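Okari sets out equipment plan for small-pack handling cells

Two arm stations in first phase; gripper spares and lighting moved into the capital request

Okari has published the equipment plan for its small-pack handling program, setting out what it intends to buy in the coming budget year and what it will lease or defer. The plan covers two tabletop arm stations, the grippers and wrist cameras that go with them, fixed work surfaces, and a stock of wear parts. Quotes are due in July.

The program deals with retail food packs that are light, thin-walled and easily damaged: clamshells, lidded trays and small cartons. Okari packs these by hand at present. The stations in the first phase will not go onto a production line. They will be used to collect handling data and to establish which pack formats are suitable for automatic handling before any line equipment is specified.

Tharushi Miah, who manages equipment planning at Okari, said the order of purchases had been changed from an earlier draft. That draft put most of the money into arms and treated everything fitted to the end of them as consumables.

"The arm is the part we know how to buy," Miah said. "Payload is not a constraint with an egg pack. What we had underestimated was fingers, cables, cameras and the table. Those were sitting in an operating budget that was already committed, so a worn finger meant a purchase request and a wait."

Under the revised plan, each station is costed as a complete unit. The unit price includes the arm, controller, two-finger gripper, wrist camera, mounting plate, work surface, lighting and a starter set of spares. Bidders must price every item on its own line, even where they offer a package. Bids that give a single figure for the station will be returned for correction.

Gripper and fingers

The gripper is the most detailed section of the document. Okari asks for a parallel two-finger unit with replaceable fingers, adjustable closing force and position feedback at both ends of travel. Fingers must be removable with a standard hex key and without taking the gripper off the wrist. The drawing for the finger mount is to be supplied with the bid, so that Okari can have replacements made by its own machine shop.

The spares line calls for 400 finger pads over the life of the program. Miah said the quantity was based on the replacement schedule Okari uses for hand tools in contact with food packaging, adjusted for longer operating hours. Pads will be called off in batches and the supplier will hold the balance.

Bidders are also asked to state the finish of the finger surface and how it behaves against clear plastic. A finger that marks a lid is acceptable for data collection but would rule the pack out for sale, and the plan requires this to be recorded for each format tested.

Two suppliers, Virnari and Gandberg, have been invited to quote for the gripper and wrist assembly. Okari has not stated a preference. Either may bid for the full station or for the end-of-arm equipment only.

Cameras and lighting

Each station will carry one small camera at the wrist. The plan sets a minimum frame rate and a maximum exposure time, and asks for sample footage taken while the arm is moving. Still images from a stationary arm will not be accepted as evidence of image quality.

Halima Lema, the engineer responsible for the handling trials, said the requirement reflected how the footage is used. Reviewers step through an approach frame by frame to find the point at which the fingers pass the edge of the pack, and motion blur makes that point difficult to place.

"If the edges are soft, two reviewers will pick different frames," Lema said. "Shorter exposure deals with that, but then more light is needed, and the light has to be put somewhere it does not come straight back off the table."

Lighting was previously outside the project budget on the grounds that existing room fixtures were adequate. It is now a separate line. The specification asks for diffuse panels on adjustable stands, with brightness set from the station controller and logged with each run. Clear packs are named as the most demanding case, given that the background is visible through the lid and highlights form along molded rims.

Work surfaces

Okari will request prices for both matte and polished surfaces. The matte top is intended as the standard surface for measurement. The polished top is included so that results can be compared on a material closer to an ordinary counter. Both must be interchangeable on the same base without recalibrating the arm, and the bidder must state the change time.

Cable management is specified in the same section. Power and signal cables for fixed equipment are to be routed under the surface or along the rear edge. Loose cables may be placed on the surface only when a trial sheet calls for them, and the sheet must give the color and position.

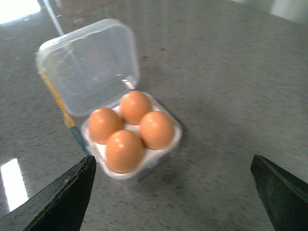

Four brown eggs in an open clear plastic pack, seen between the gripper fingers from the wrist camera.

Pack formats

The test list in the plan contains 51 pack formats, grouped by lid type. Hinged clear packs come first. For each format, the trial sheet records the pack dimensions, the starting position of the lid, the contents, the angle of the base relative to the arm and the surface in use. Lid-open and lid-closed conditions are treated as separate tests.

Closing a hinged lid over a filled tray is rated as a higher-risk task than moving the closed pack. The plan allows more operator time for it and sets a lower closing speed. Lema said the trials would begin with weighted dummies for new operators and move to real contents once the force limits had been checked. The food used is budgeted as a consumable under a small monthly allowance.

Software and data storage

Saxena will be asked to quote for recording software and storage. The requirement is for synchronized capture of video, joint positions and finger opening, with export in an open format. Okari will own all recordings. License fees must be quoted per station and not per user, and the bid must show the cost of reading the data after the license ends.

Storage is planned as a purchase for the first year. A rented option will be priced alongside it, but the plan notes that the cost of retrieving large volumes of video must be included in any comparison.

Lease or buy

The arms themselves may be leased. Okari intends to compare a lease with an option to purchase against outright purchase, using the same service terms in both cases. Grippers, cameras and lighting will be bought, as these are expected to be modified during the trials and most lease agreements do not permit this.

A mobile base, listed in the earlier draft, has been deferred. So has a tool changer. Miah said neither was needed to answer the questions set for the first phase, and that the tool changer would add weight and length at the wrist, which would affect the camera position.

Service terms are limited to parts replacement and remote support. Okari staff will carry out routine maintenance, and bidders must include one training session at the site. Response times are to be stated for a failed arm, a failed gripper and a failed camera separately.

Evaluation

Bids will be scored on total cost over the program, delivery time, the availability of replacement fingers and the quality of the moving-camera footage. Suppliers will be asked to demonstrate a lid closure on a clear hinged pack supplied by Okari. Questions on the specification should be sent in writing to the equipment planning office, and answers will be circulated to all bidders.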